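Trying out Grolter before you buy the arm
Speaker notes, Lucía Villalobos

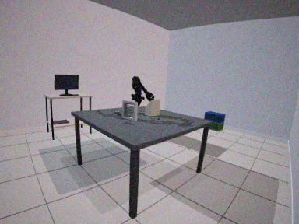 Slide 1: The Grolter practice room, with the gripper over the beige block.

Hello everyone, thanks for having me. I'm the one who's been using Grolter since October, so blame me for the opinions. Muammer Kahraman did the licence paperwork and he's at the back if you want to talk money.

Quick show of hands - who's used a simulator for arm work before? (Wait. If it's most of the room, skip the next bit.)

So Grolter is a subscription. You get a simulated room, an arm on a table, and a set of objects to put in front of it. You write your moves, you run them, and you see whether you'd have knocked something over. The room on the slide is the one I've spent most of my time in. Dark table, arm at the back, block with the sloped top corner. I've become oddly fond of that block! The slope makes you think about where you're going to take hold of it, and my first few tries were dreadful.

The pale grey thing with the slatted panel is there to get in your way, at least that's how I use it. I ask for a path to the block that keeps well clear of it, then I shift it nearer and ask again.

What I like. Setting up is quick. Aslı Taşdemir had never touched the thing and was running her own moves by lunch. You can save a layout and send it to someone else, and it opens the same on their machine. We ran 200 tries at one pick overnight and the log was easy to read in the morning, which I can't say for Ratero (we trialled that too, ask me later, I have feelings).

What I don't like. The shadows. Look at the back half of the table, all those smeary bands. If you're feeding the pictures to anything that has to find an object, test it properly, and there's a fine speckle on the walls as well. Turning the quality up helps and slows everything down. I wrote to support and Tülin Aksoy there was very decent about it, but there's no date for a fix.

Also the black arm. Against a pale wall it's nearly a silhouette, and I kept losing track of which way the wrist was turned. I'd love a colour setting. Please, somebody, a colour setting.

Price: 1,550 a year for 2 seats, and there's a free trial of 21 days. Start the trial when you've got time to use it. I didn't, and wasted the first week.

(If running short, drop this.) Eyerusalem Mekonnen asked me whether moves carry over to a real arm. Ours mostly did, with slower speeds and a fair bit of fiddling over grip force. I'd budget a few days for that.

Right, I'll open the practice room now and do one pick live. Questions while it loads.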